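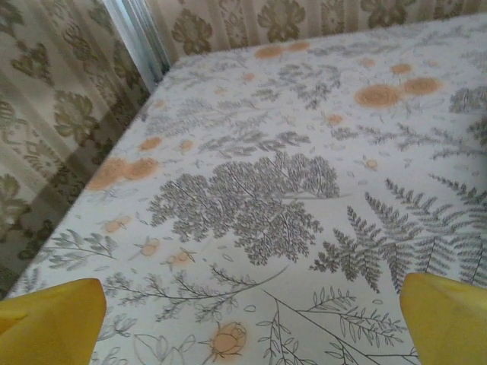
Trernstead, August

Section 8: First Look Through the Wrist Camera

This is our favorite part of setting up the Truster! With the arm powered and parked over your table, you're ready to check the view.

1. Open Tekleab and choose Wrist View.
2. Look for both yellow fingers in the lower corners, with a clear gap between them.
3. If one finger sits higher than the other, loosen the camera collar, turn it a little and tighten again.
4. Tap Save View.

Note: A patterned tablecloth is fine. Leaves and flowers give the camera plenty to focus on.

Caution: Keep hands away from the fingers while the arm is powered.

Error 122 means the camera cable is loose. Push it in until it clicks, then repeat step 1.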